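Getting wax out of a tablecloth

Did this again last night after supper so writing it down while I remember. Works on cotton and most poly mixes. Not silk, not wool – take those to a cleaner.

You need:
Ice cubes in a bag
A blunt knife, butter knife is fine
Brown paper or plain kitchen roll
Iron
Washing up liquid

First, leave it alone. Don't rub at it while it's soft, you'll only push it in. Let it go hard. Ice bag on top for 17 minutes if you're in a rush, or fold the whole cloth up and stick it in the freezer.

Scrape. Knife held nearly flat, work from the outside in. Get the big lumps off, shake them in the bin and not down the sink (ask me how I know).

Now the iron. Low heat, steam OFF. Paper under the cloth, paper on top, press for a few seconds and lift. You'll see the grease come through. Move to a clean bit of paper everytime or you just put it back. Keep going till the paper comes up clean. Took me 2 sheets for a small drip, a lot more for the red candle at Christmas.

Printed cloths – test a corner first. Some prints lift with heat, and big flowery ones in strong pinks are the worst for it in my experience. Iron from the back to be safe.

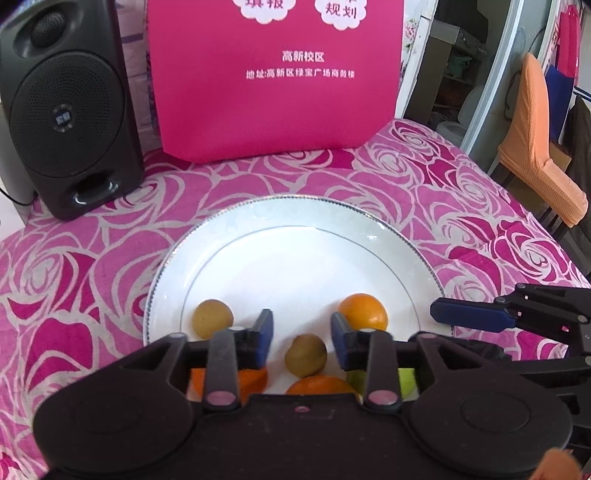
Coloured wax leaves a shadow. Dab of washing up liquid, bit of warm water, work it in with your fingers, leave it while you have a cup of tea. Then wash as normal, as hot as the label lets you.

Check it BEFORE it goes in the dryer. If theres still a mark, do the soap again. Once it's been tumbled you're stuck with it.

Birthe Norðdahl emailed to ask about a hairdryer in place of the iron. Yes, but slower, and keep the paper pressed on hard.

Fruit juice and gravy are another page, will get to those in December.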